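Folded stacks on the bed keep leaning over. Is it the mattress or the folding?

Posted in Laundry and Storage by Chia-jung Ng

I fold everything on the bed because there is no table in the room long enough. Two stacks go up side by side, dark things in one and the rest in the other, and then both get carried to a Favumard closet unit with shelves 44 cm wide. Once a stack gets above a certain height it starts to lean, and by the time I pick it up the lower items have spread out and the fold lines no longer match. The mattress is medium firm. I use a fitted cotton sheet with nothing on top of it. I have tried folding in thirds and folding in halves and the result is the same. I would like to know whether there is a height limit I should keep to, and whether the order of the items matters. 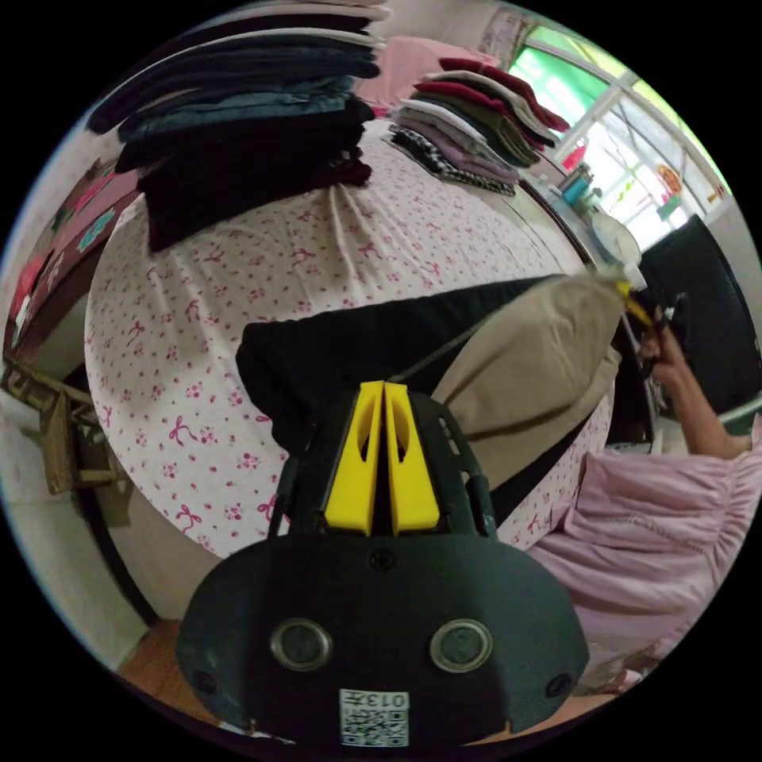
Page last edited in June. 3 contributors. View revision history

Bảo Vương

Both matter, but order matters more. A mattress compresses under the stack, and it compresses unevenly if the stack is close to where you are sitting or kneeling. Keep the stacks toward the far side and do your folding at the near side. Clear the pillows and any blanket to one end first if they take up the working area.

For the order, put the flattest and widest pieces at the bottom. Denim is a poor base if it is folded with the waistband always on the same side, as the waistband is thicker than the leg and the whole stack tilts away from it. Turn every second pair by 180 degrees. The same applies to anything with a collar or a hood.

On height, I stop at 20 cm on a mattress. On a hard surface I go higher. If you measure, press the stack lightly with a flat hand first, or you are measuring air.

Fold to the shelf and leave some clearance. With a 44 cm shelf, two stacks each 20 cm wide fit with a gap between them. I cut a piece of stiff cardboard to 20 cm and fold around it. Pull the board out before the last fold, or the piece comes out too thick on one edge. 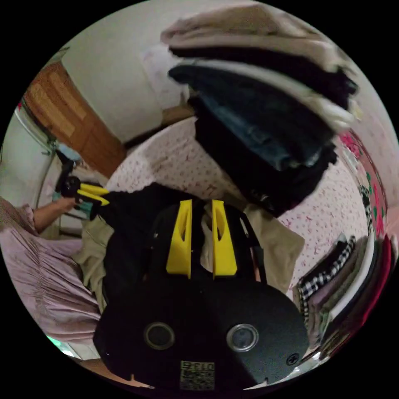 Two-color garments are the ones I would fold separately and leave for last. The panels are often different fabrics with different weights, and a fold that crosses the seam will not lie flat. With something black and beige, spread it out fully on the sheet and find the side seams before folding anything. Smooth it from the center outward, bring in any flap that sticks out at the side, then fold parallel to the seam where possible. If the two fabrics stretch differently, ignore the hem as a guide and use the shoulder or the waist.

Kuo

Just roll them. I rolled everything and put it in a Fimholm drawer and have not had a stack fall over.

Chia-jung Ng

Rolling is not an option for me with open shelves, but thank you. I tried the cardboard on Friday. It works for T-shirts and for thin sweaters. For trousers the board has to be longer, so I cut a second one at 56 cm and used it only for the lengthwise fold.

Turning every second pair made the largest difference. The dark stack is still the worse of the two. It has more slippery fabric in it, and the bottom pieces creep outward when anything is added.
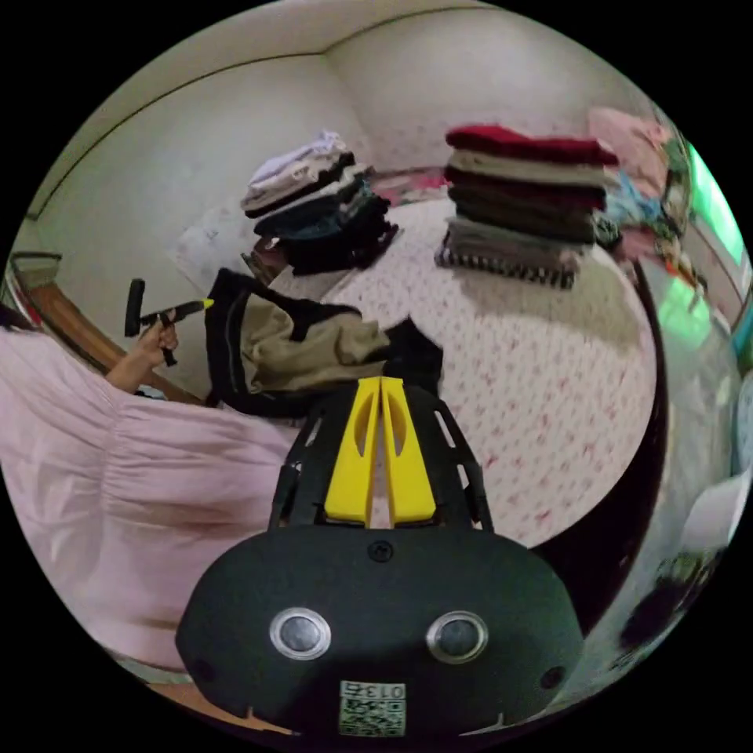

I have now started putting a cotton item between every few slippery ones and the creep is less. I also split the dark stack into two before carrying it, with one forearm under the base and the other hand flat on top.

Bảo Vương

Agreed on the cotton layers. If they still slide, put a thin non-slip shelf liner under the bottom item while you build the stack. Mine came from a Bernia store and is cut to the same 20 cm width. Leave it on the bed when you lift.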